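We use cookies to remember your settings and count visits. By staying on this site you accept them. Accept / Settings

Switching to one bank account

30 May 2025

For most of our marriage we had separate accounts and a shared spreadsheet. The spreadsheet went back to the apartment in Trudlow, where the rent was split down the middle and the heating was included, so there was very little to put in it. Then we bought the house in Drinden and the number of rows got out of hand. By the end of April it had 3,581 of them.

The system was simple enough. Whoever paid for something typed it in, and on the last day of the month one of us sent the other the difference. It broke down over the things that weren't clearly shared. Was a haircut shared? A train ticket to see my mother? We had rules for these, and then exceptions to the rules in a second tab, and neither of us could remember why half of them were there.

What finally ended it was the boiler. Verhoeven came out to replace the valve, and the bill was paid in two parts from two different cards. I entered the full amount and my husband entered his part. We spent most of a Saturday morning finding the mistake. It was in my row, and the fix took less than a minute once we saw it.

So we opened a joint account at Pisis, where I already had my savings. You both have to be there in person with identification and a proof of address that is less than three months old. Ours was older than that. We went home, printed a newer water bill, and went back the following week. The appointment itself was short. The cards came in separate envelopes and the codes came in two more, several days later.

Moving the bills over was the slow part. I made a list of everything that came out of either account, and there were 11 regular payments. The electric company and the internet provider let me change the details online. The insurance had to be done on paper. The gym wanted a phone call, and after the phone call they wanted an email saying the same thing I had said on the phone.

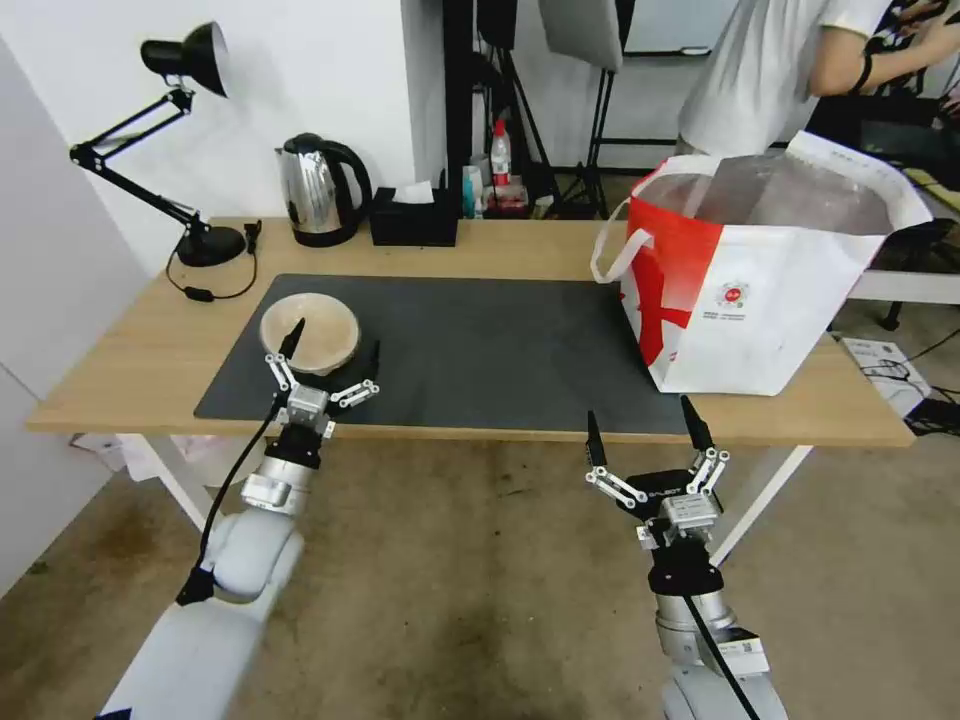

We each kept our old account and we each get the same amount put into it every month. That money is for clothes, presents, lunches out, and anything else we don't feel like discussing. I thought the amount would be the hard part, but we agreed on it over dinner. The harder question was whether both salaries should go straight into the joint account or whether we should transfer a share. We went with straight in. I earn less than he does, and under the old system I was paying half of everything anyway, and I had been tired of that for a while without bringing it up.

There are things I don't like. I can see every coffee he buys with the wrong card, and he can see mine. The app sends both of us a notice for each payment, which I turned off on my phone after two days. Buying him a birthday present now means remembering which card to use. The statement also lists shops under their company names, so a few times we have each asked the other about a payment that we made together.

The groceries are higher than I would have guessed. With the spreadsheet they were spread over two cards and dozens of small rows, and I never added them up. I don't plan to do anything about it yet. I'd like to see a few normal months first.

The insurance form still hasn't been processed, so my old account has to keep enough in it to cover June. I've put a note on the calendar to call them again if the payment goes out from there.

Get new posts by email. Enter your address to subscribe. You can unsubscribe at any time.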